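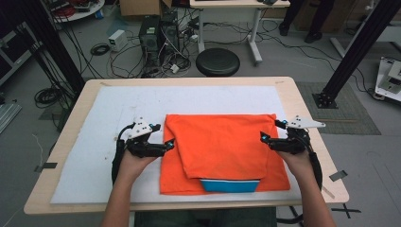 Clundell Season 3 — Production Meeting Minutes
April, 10:00 a.m.

Present: Wanting Duan (chair), Yichen Kong, Segundo Grajales, Colton Campbell
By phone: Noel Dela Peña
Minutes: Colton Campbell

1. Last meeting
Minutes approved with one fix: the finale venue was listed as Protska Hall. It should read Protska Studios, Stage 4.

2. Casting
Yichen reported that the open call closed with 53 complete applications, our best number so far and a really strong bunch. Knitwear is the big surprise this year (two of the portfolios had the whole table passing pages back and forth!). Everybody loved the applicant who makes raincoats out of old sailcloth, and she goes straight to the interview round. Menswear is thin. Yichen will call the fashion schools again and ask for late names, and Wanting agreed to keep the door open for them until the end of the month.

3. Challenges
Segundo walked us through the first four episodes. The opener stays as planned: one look, one fabric, one day. Episode two is the stage costume challenge, and we are all thrilled with it — the designers meet a working dance company and see their pieces move the same evening. Colton asked if one evening is enough for fittings. Segundo thinks so but will add an hour before doors.
The denim idea for episode four was dropped, as it looked too much like last season. Tang has offered silk for a replacement challenge. Segundo to get swatches and a firm yardage.

4. Judges
Noel has a verbal yes from two of the guest judges and is waiting to hear from the third. Wanting would like at least one pattern maker on the panel this time, which got cheers. Noel to suggest names.

5. Broadcast
Soravico has confirmed the evening slot and wants 40-minute episodes plus a short web extra for each. Yichen would love the extras to follow the sewing room after hours. Agreed in principle, budget permitting. Noel pointed out that music rights for the web are separate from the main show and still not signed.

6. Workroom
Two industrial machines still need servicing. The steam irons were ordered. Colton to check that the new cutting tables fit through the Stage 4 loading door before anyone pays for delivery.

Actions
Yichen — school calls, interview schedule
Segundo — silk swatches, revised episode four outline
Noel — third judge, pattern maker names, web music rights
Colton — loading door, machine service
Wanting — reply to Soravico on web extras

Meeting closed at 11:35 a.m. Next meeting same time, Protska Studios, upstairs room.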